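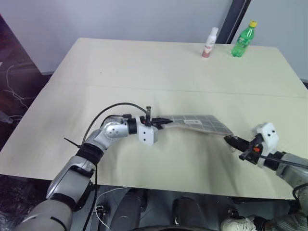

A cream-topped table with a beige cloth over its near half.

Clirkano leads Stimano Rally after wet first day

The Clirkano crew will take a narrow lead into the second day of the Stimano Rally, after a morning of heavy rain and an afternoon in which the road dried much faster than most teams had expected.

Five stages were driven on the opening day, all of them on asphalt, and the lead changed hands on three of them. The Sarpong team was quickest on the first stage, a short one through the vineyards above the town, where mud had been carried onto the road in nearly every corner. Its driver had chosen soft wet tyres for the full morning, and on the first two stages this looked like the correct decision.

Clirkano had gone out with a mixed set, two wet tyres and two intermediates, and lost time at once. The car was only sixth after the opening stage and ran wide at a junction on the second, but without damage. The rain stopped before stage three. From this moment the Sarpong tyres began to overheat, and on the long climb to the reservoir the advantage was gone. Clirkano won that stage and also the next one, and by the evening service the gap at the top was 4 seconds.

"We did not have the best tyres in any stage, but we had quite good tyres in all of them," the team said in its evening note to the press. It added that a small problem with the handbrake had been repaired in the service park and should not return.

Sarpong was less content. The team had asked for a later weather report before leaving service in the morning, and received it only when the car was already on the road section. The organisers answered that the report had been sent to all teams at the same time, and no protest was made.

Third place is held by the first of the two Esis cars, which had a calm day and stayed out of the fight in front. The crew admitted that it drove too carefully on the second stage, where fog was lying over the upper part, and then found it difficult to win the time back. The second Esis car was less lucky. It slid into a ditch on stage four, and although spectators helped to push it back onto the road, a front wheel was bent and the crew had to stop before the finish. It hopes to start again in the morning with a time penalty, if the steering passes inspection.

Stage four was stopped for a short period after this incident, and the crews who had not yet started it were given the same notional time. Some of the smaller teams were unhappy with this, as the road was drying with every passing car and they believed they could have gone faster. The stewards heard two of the crews in the evening and left the times unchanged.

In the two-wheel-drive class the battle is even closer than the one for the overall lead. The first four cars finished the day within the length of one slow hairpin, as one co-driver described it, and the class leader stalled his engine twice on the last stage. The historic cars, which ran behind the main field, lost three of their number to electrical trouble in the rain.

The entry this year was 59 cars, and most of them are still running. The club had feared that the new date in October would keep private teams away. In the end only a few withdrew before the start -- most of them because of a clash with a hill climb further south.

The second day brings longer stages and a different kind of road, with broken asphalt and a section of gravel that is 800 metres long and comes directly after a fast bridge. Crews drove it in the reconnaissance and several asked for the entry to be marked more clearly. Straw bales have been put on both sides.

The forecast is for a dry morning with wind, and possible showers after noon. Both leading teams said they would make their tyre choice as late as the rules permit. The first car leaves the service park at 7.30 in the morning, and the road past the old sawmill will be closed to traffic one hour before.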